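Handheld gripper build, cloth folding at home
Workshop Builds > Grippers and Arms
13 posts in this thread

poltside_rex
Posted 5th February
Second version of the handheld gripper is together. Same idea as the Golska plans, two arms on round hubs, but I went to blue rubber pads because the printed tips kept sliding on flannel. I'm recording shirt folds with it now, 211 so far. The folding surface is a mattress with a clear plastic sheet over it, next to the window.

Problem is the tracking. It drifts on maybe one fold in five, and the path comes out bent. Anyone else get this?
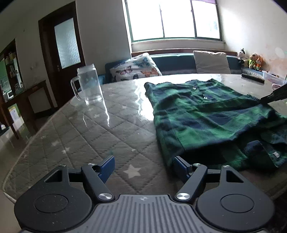
Replies (oldest first)

mudflap606
It's your plastic sheet. There's a long streak of glare right down the middle of it. The tracker locks onto the reflection, and the reflection moves when you move. Take the sheet off and run ten more.

Jomthorpe
I don't agree. I ran mine over a glass table for all of June and the drift was from a loose hub. Check the pivot screws first. If the arms have play, the pads don't meet in the same place twice and everything after that is off.

mudflap606
Play in the arms wouldn't bend the path. The camera is on the body. Different problem.

Jomthorpe
It would if the camera mount shares a bolt with the hub plate, like it does in the Golska plans.

poltside_rex
It does share the bolt. I moved the hubs out but kept the plate. I'll put thread lock on it tonight.

kettle_and_wire
Also that window is completely blown out. Hang a sheet over it or work after dark with lamps. And I'd move the mug of water off the mattress before one of the arms catches it.

poltside_rex
Mug moved. I'd like to keep the daylight if I can, the lamps here are bad.

prantl_owner
What durometer are the pads? The Prantl ones I bought are too soft for buttons.

poltside_rex
No idea, I cut them from a sheet.

mudflap606
Did you try it without the plastic?

poltside_rex
Ran 12 with the bolt tightened and the plastic still on. Two drifted. Taking the plastic off next.

Jomthorpe
Two in 12 isn't much different from one in five. Do more before you decide anything.

poltside_rex
Will do. I'll post the numbers for both.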